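FOR IMMEDIATE RELEASE
5 September 2021

Pristthorpe Asks Its Residents to Please Stop Buying Cups, Then Sells Them More Cups

PRISTTHORPE - Dimura, the housewares shop that has stood across from the bus station long enough to be used as a landmark by people who have never gone in, will open its first cup exchange this month. Residents may bring in any cup they no longer love and leave with one that somebody else no longer loves. The fee is 40 cents, or nothing if the cup has a joke on it, on the grounds that the owner has suffered enough.

The idea came out of a kitchen cleanup at the home of shop owner Jordan Kershaw, who found 117 cups in a house with two adults and a cat.

"I sell these things for a living and I still couldn't explain it," said Kershaw. "Eight of them were from the same dental conference. I have never worked in dentistry."

The exchange will fill the shop's front room, which until recently held a display of fondue sets that drew admiration and no sales. Cups will be sorted by color and by whether they stack, a question that has caused more arguments among the staff than pay or parking. Anything chipped goes to Poviswood, the garden center on the north side of town, where it will be broken up and put in the bottom of planters.

Dimura will also carry a small line of plain stacking cups from Fahmy, in colors chosen so that families can tell whose is whose and blame the right person. They have no handles, slogans or cartoon owls. Kershaw describes them as "the cup you would draw if someone asked you to draw a cup."

Visitors are asked to wash what they bring. Tea stains are forgiven. Travel mugs will be accepted only with their lids, and lids will not be accepted alone, however sincere the story. There is a limit of five cups per person per visit, a rule that Kershaw says applies to the staff and was written with one of them in mind.

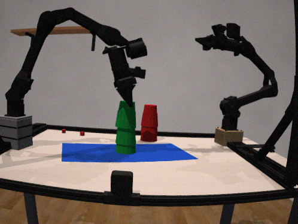
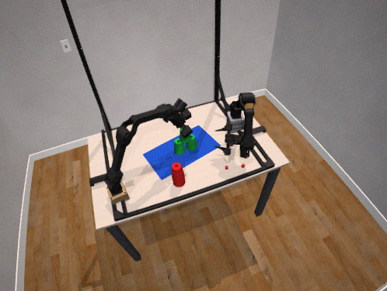 Visiting the Exchange

The cup exchange is open during normal shop hours through the end of September. No appointment is needed. Boxes and newspaper for wrapping are by the door. Groups clearing out an office kitchen should call ahead so that the staff can prepare themselves.

Press contact: Jordan Kershaw, Dimura, Pristthorpe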